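Do Towel Cards Save Water? A Look at the Claims Made in Hotel Bathrooms

Ailbhe Ó Briain
Summer project report, Household and Consumer Studies
Sep 1, 2022
5 min read

Why I picked this

Almost every hotel I have stayed in has a small card in the bathroom. The card says that a towel on the rack means "I will use it again" and a towel on the floor means "please wash it." There is usually a leaf on it, or a drop of water. The text thanks you for helping the planet.

I wanted to know whether the card does anything. My adviser thought it was a nice topic because the answer was obviously yes and I would have plenty to write about. I was less sure. The hotel saves money on laundry whether or not it saves the planet, and a claim that helps the person making it should be checked a bit harder than the others.

What I did

I worked with one hotel, the Fothergill, where I had a summer job at the front desk. The manager let me leave a short form in the rooms. We put out around 300 of them and got 65 back. I also talked with the housekeeping staff on their breaks and read the sales booklet from Skukitz, the company that sells the hotel its cards.

The form asked whether the guest had seen the card, what they did with their towel, and whether the towel was changed anyway. I left a space for comments, which got used mostly for complaints about parking.

I need to say early that this is a weak sample. People who fill out a form about towels are people who care about towels. Somebody who dropped everything on the floor and left for the airport was never going to answer me. So any number below probably makes guests look better than they are.

What guests said

Of the forms that came back, 37 said the guest had hung the towel up to use it again. That sounds like a win for the card, and Skukitz would surely print it. But I had also asked what people do at home, and hardly anyone washes a bath towel after one use at home. They hang it up. It could be that the card changed their behavior, or it could be that they did in the hotel what they do every other morning of their lives. My form can't tell those two apart, and I have not found anything in the booklet that tries to.

A better test would have some floors with cards and some without. I asked for this. The manager said no, on the grounds that the cards were already paid for, and that guests on the floors without them might feel left out. I don't find the second part very convincing.

What housekeeping said

This was the most useful part of the project and I wish I had started here. Several of the staff told me the rule on the card is hard to follow. A towel gets hung over the shower rail, or on the door hook, or across a chair. Does that count as the rack? If a guest comes back to a used towel and complains, the cleaner hears about it. If the cleaner changes a towel that could have stayed, no one complains. Given that choice, most of them change it.

There is also the matter of time. Picking up all the towels in a room and laying out a fresh set is one motion they can do half asleep. Checking each one and thinking about what the guest meant is slower, and the schedule allows no extra minutes for it.

Some guests had noticed. One comment read, "Hung mine up both days, got new ones both days, what is the point?" I don't have a good reply to that guest.

The numbers in the booklet

The Skukitz booklet has a page of savings in water, power and soap. I tried to follow the math and could not. The water figure seems to assume that each towel kept back is a towel's worth of water saved. Washing machines don't work like that. The hotel's laundry goes to a plant in Brodska, where the drums are run full or close to it. A few towels fewer may mean a slightly lighter load using nearly the same water. Only when enough towels are held back to drop a whole load is there a real saving, and nobody at the hotel could tell me how often this happens. I wrote to the plant twice and did not hear back.

The detergent supplier, Cakavano, also has a leaflet with a green border. It says its powder works in cold water, so hotels can use less heat. Maybe so, but the Fothergill asks for its linens to be washed hot, so the leaflet has no bearing on what happens to these towels.

Folding and feel

I had planned a section on whether guests can tell a reused towel from a fresh one, since a cleaner can refold a towel and make it look new. The hotel was understandably not keen on this idea, and it got cut.
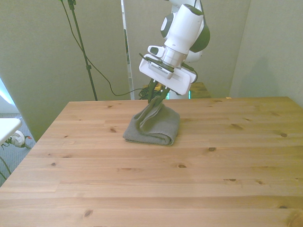

A towel on a wooden surface.
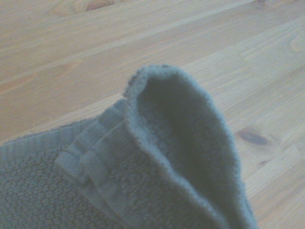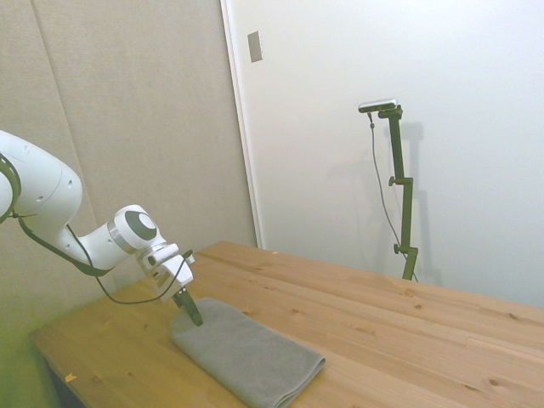
I still think the question matters. Much of what we call clean in a hotel is about how things are laid out, and I suspect a neat fold does more for a guest's opinion than a hot wash. I have no data for that, so please take it as a guess.

What I would claim, and what I wouldn't

I am fairly comfortable saying that at this one hotel, some towels that guests hung up were washed anyway. The forms and the staff agree on it. I am also comfortable saying that the booklet's water figure is not backed up by anything in the booklet.

I would not claim the cards are useless. They may nudge a few people, and they cost little to print. It may also be that a hotel with clearer rules for its cleaners gets far more out of them. If the Fothergill wanted to test this, it could start by telling housekeeping that a hung towel stays, wherever it is hung, and that they won't be blamed when a guest grumbles. The manager said she would think about it after September.

My adviser's note on the draft was that I sound annoyed with a piece of cardboard. I have left the wording as it was.

Thanks to the housekeeping staff, who gave up parts of their breaks and asked me not to use their names.

37 shares | 5 comments

Contact | Copyright Ailbhe Ó Briain | Back to top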